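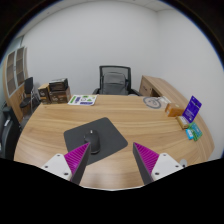
Skevia handheld, mouse and pad on the curved desk.

Apr 14, 2024

Great day on the Skevia set! We're up to 76 demos of the mouse task, all done by hand with the magenta ridged pads, and the policy trained on them finally copes with a pad that sits crooked on the desk. Back in November it only managed square-on starts.

Elmarie Joubert reran the training with 600 extra steps of warm-up and the grasp angle error fell to 5 degrees. I'm thrilled with that. Left all the desk clutter in for colour and variety.

Next: same run at the Atgate office, darker desk. Log is under 1405.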